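Keep it where you can see it

Every October somebody in a magazine tells us to clear the worktops. Hide the lot. Bare surfaces, calm mind, etc. I did it once, in the flat on Plevgate. Bought cumin 2 times in a month becuase the first lot was behind the flour.

So I'm against it. Things you use daily should stand out in the open, and if you're short of room, go up. A little two-tier stand does it. Heavy or tall stuff on top where your hand lands, small stuff under. Mine came from Listell and it's ugly and I don't care.

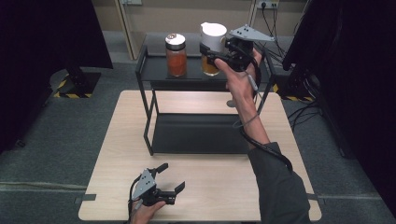 See-through or nothing

Second grumble — tins. Lovely painted tins, matching, all saying TEA or something that isn't in them any more. Clear glass wins every time. A jar tells you what's left without opening it, and so does a pitcher if you can see into the bottom of it. My mother's tins date from 1994 and I still lift every lid to find the sugar.
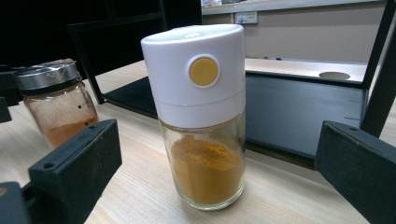 Yes, glass gets smudgy. Spice dust sticks to the sides and a jar that's been used looks used. Wipe it or don't. I'd sooner cook in a kitchen with a dusty paprika jar than one where the paprika lives in a drawer, in a box, in a labelled bag, going brown. And colour goes first, then smell, so at least you'd notice.

People say light ruins spices. Fair enough, over a year maybe. Buy less then. The shop in Lidham sells it loose, 200 grams is far too much for one person and they'll happliy weigh out a spoonful.

Tins are fine for biscuits.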